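Gristura (album)

Gristura is the third studio album by the rock group Rallis, issued on the Drerkia label. It was recorded over one winter at Prornurau, a former grain store converted for use as a studio, and was released in March of the following year. The album marked a change from the guitar-led sound of the group's first two records toward longer pieces built on organ, tape loops and treated piano. An expanded anniversary edition was later issued by the same label.

Background

Rallis had toured for most of the two years before the sessions, and very little new material had been written on the road. The group arrived at Prornurau with three finished songs and a set of rehearsal tapes. Drerkia had asked for a record that could be played on daytime radio. The group agreed to supply one single and was otherwise left to work without supervision.

The title is taken from the name of a village near the drummer's childhood home. It does not appear in any of the lyrics, although an early version of "Lower Field" used it as a refrain.

Recording

Basic tracks were recorded live in the main hall, with the organ placed in a side room to limit spill. The hall had a long natural echo, and heavy curtains were hung along one wall during the vocal sessions. Most of the tape loops were made by hand from discarded takes of the opening track.

Work was interrupted when the multitrack machine failed during the recording of "Salt Ledger." The surviving rough mix of that song was used on the finished album, and its tape hiss is plainly audible in the second verse. Two further songs, "Quarry Bell" and "Half the Orchard," were abandoned at this stage. The final mix was completed on a Friday, and the master was delivered to Drerkia the same evening.

Music and lyrics

The first side consists of four short songs, played without gaps. The second side is given over to "The Weir" and "Lower Field," both of which move through several changes of tempo. Critics have noted the influence of church music on the organ parts, and the group has confirmed that one passage in "The Weir" is based on a hymn tune played at half speed.

The lyrics are concerned mainly with rural work and the closing of small railroads. Several lines in "Branch Line" were adapted from old timetables.

Release and reception

The first pressing ran to 912 copies — a small number even by the standards of the label — and sold out by mail order. A second pressing in a plain sleeve followed. "Branch Line" was issued as the single but received little airplay.

Early reviews were mixed. Some writers found the second side slow and regretted the loss of the group's earlier directness, while others praised the organ playing and the quiet ending of "Lower Field." Opinion became more favorable over time, and copies of the first pressing are now sought by collectors.

Anniversary edition

The anniversary edition contains a new transfer of the original master, a disc of outtakes, and a concert recording made before an audience of 400. An 80-page booklet reproduces the studio log and handwritten lyrics. "Quarry Bell" appears in complete form for the first time. "Half the Orchard" is included only as an instrumental, no vocal take having been found.

Track listing

Side one
Branch Line
Tin Weather
Salt Ledger
Evening Rate

Side two
The Weir
Lower Field

See also

Rallis discography
Drerkia (record label)
Prornurau

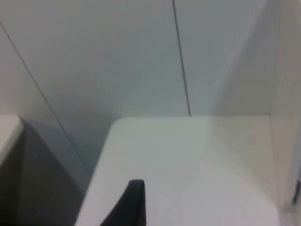
Smooth white surface with a rounded corner, inside a light-colored enclosure.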